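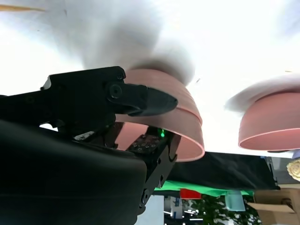 Introduction to Boxing Coaching, Unit 4
Judging rounds: how a bout is scored
Notes for the evening group, November 4, 2019

Last time we finished on footwork and ring position. Tonight is my favourite topic of the whole course, because once you can score a round properly you will never watch a fight the same way again!

The ten-point system

The boxer who wins the round gets 10. The other usually gets 9. A knockdown normally makes it 10-8, and a very one-sided round can also be 10-8 without anybody touching the canvas. Even rounds (10-10) are allowed under many rules, but please try hard to pick a winner before you write one down.

Each round stands alone. If your boxer was robbed in round three, in your view, you do not pay her back in round four. This is the mistake I see most often on the practice cards, and I made it myself for years.

What to look for

Clean punching comes first: shots that land with the knuckle part of the glove on the front or side of the head or body. Punches on the arms and gloves make a lovely noise and the crowd goes mad for them, but they score nothing.

Then effective aggression. Walking forward into a jab all night is aggression, but there is nothing effective about it. Look back at the Kornside bout we watched in August, where Holanda came forward in every round and half the group gave her the fight. Cúc Lâm had her losing by 2 points and talked us through it round by round, and by the end most of the room had changed their minds. Great discussion, that.

Defence and ring control matter too, mainly when the clean punching is close. Who decides where the fight happens? Who makes the other one miss and then answers?

Fouls and deductions

The referee takes points off, never the judge. If you see a low blow and the referee doesn't call it, it stays off your card. When a point is taken, score the round as normal first and then subtract. A boxer who wins the round but loses a point goes from 10-9 to 9-9.

Keeping your eye in

Sound off. Try it with the commentary on afterwards and see how much it pulls you about (it's quite shocking the first time).
Write the score in the break, before the next bell. You have up to 30 seconds before your memory starts tidying things up.
Body shots are easy to miss from the far side, so watch the elbows as well as the heads.

For next week

Score all six rounds of Tona v Kindetwood, the club recording, and bring your card with one line of reasons per round. Gilmar Dantas will be taking the first half and he'll want to hear your reasons, so don't just bring the totals. Reading is chapter 5, pages 94 onwards.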